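3.2 Erhebung der Demonstrationen

Die Demonstrationen wurden am Standort Stundstead in zwei Verfahren aufgenommen: durch direktes Führen des Arms von Hand und durch Fernsteuerung über das Eingabegerät Fasetti. Insgesamt liegen 564 Aufzeichnungen vor, von denen nach Durchsicht durch Irén Kozma 483 in den Trainingssatz Palacios übernommen wurden. Ausgeschlossen wurden Durchgänge mit unvollständigen Gelenkdaten sowie solche, bei denen die bedienende Person die Aufgabe vorzeitig abbrach. Die Zahl der von Hand geführten Durchgänge im Trainingssatz beträgt 149.

Als Zielobjekte dienten Gegenstände unterschiedlicher Form und Nachgiebigkeit, darunter ein kleiner Ball, eine Getränkedose und eine Chipstüte (Abb. 4). Ihre Lage auf der Tischfläche wurde vor jedem Durchgang neu gewählt. 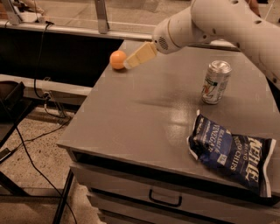
Abb. 4: Greifer mit zwei flachen Fingern in unmittelbarer Nähe des orangefarbenen Balls.

Die Zeitstempel beider Verfahren wurden nachträglich mit dem Werkzeug Lellent abgeglichen. Für die Auswertung in Abschnitt 4 wurden Stillstandsphasen zu Beginn und am Ende jeder Aufzeichnung entfernt.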